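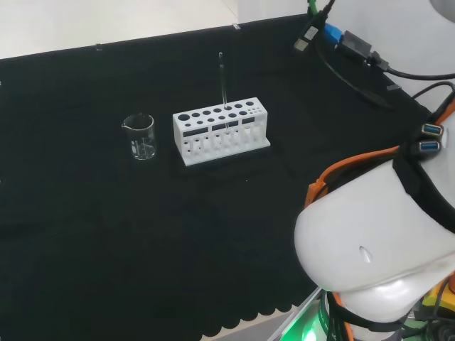
Section 2: Setting up the table

OK, so you've unpacked the Vulla kit and you're itching to mix something. Me too, every single time! But give yourself 12 minutes for the table first. I've set up this little bench in kitchens, in a garage and once on a ping-pong table, and the sessions that went badly were nearly always the ones where I skipped ahead to Section 3.

What you need for this section:

Black tablecloth
Cloth clips
Test tube rack on its base plate
One small glass beaker
One slim piece of clear glassware for the rack (a tube or the stirring rod, your pick)

The Figueroa edition of the kit packs the glass in a separate sleeve, so check under the cardboard tray before you write to me about missing parts.

Steps

1. Wipe the table and let it dry. Crumbs under a cloth make a rack wobble like you wouldn't believe.

2. Spread the black cloth and pull it toward you until the front hem hangs over the edge. I like black for clear glass - the rim and the spout catch the light and you can find them without squinting. A few soft wrinkles are fine. A fold you can feel with your finger is not, so smooth those out toward the sides.

3. Clip the cloth along the back edge. Keep the clips at the back, where your sleeves won't find them. If the cloth still slides when you tug the front hem, take the clips off, pull it snug and start again.

4. Set the rack down near the middle of the table, with the larger holes at the back and the smaller ones in front. The windows in the front face should look toward you. It doesn't have to be perfectly square to the table (mine never is).

Note: press lightly on both ends of the top. If it rocks, lift the rack and feel for a wrinkle under the base plate.

5. Put the beaker to the left of the rack, spout pointing left, and leave a small gap so you can get your fingers around it. Left-handed? Swap sides, and turn the spout too.

6. Lower the slim glass piece into one of the larger holes near the middle. Go straight down and let go gently. It'll stand well above the rack, and you can check the lower end through the front windows. 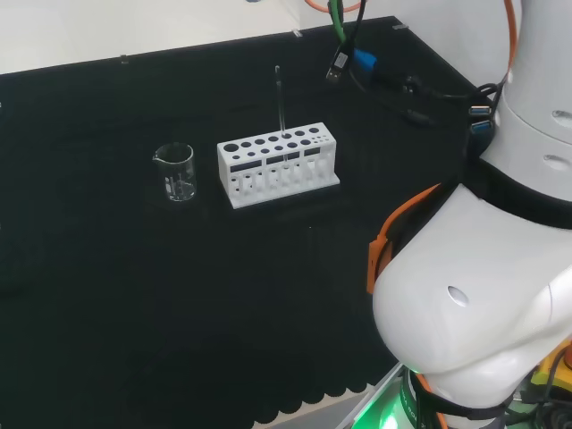
7. Take one slow practice reach for the beaker and back again, before there's any liquid around. If your cuff brushes the tall glass, move the beaker a little farther out.

Caution: Never push glass into a hole that feels tight. Take it out and try a bigger one. If a piece is chipped, wrap it in newspaper, throw it away and use a spare.

Caution: Don't let kids or cats near the front hem. One good pull and the whole lot comes forward, clips or no clips.

Putting it away

Glass comes off first, then the rack, and the cloth last. I shake mine out over the tub and roll it up, so there are no hard creases next time. Store the rack upright in the Vulla box with nothing standing in it.

Questions about this section go to me, Melquiades Bautista, through the contact page. Filling and measuring start in Section 3.

Last updated 2024-02-06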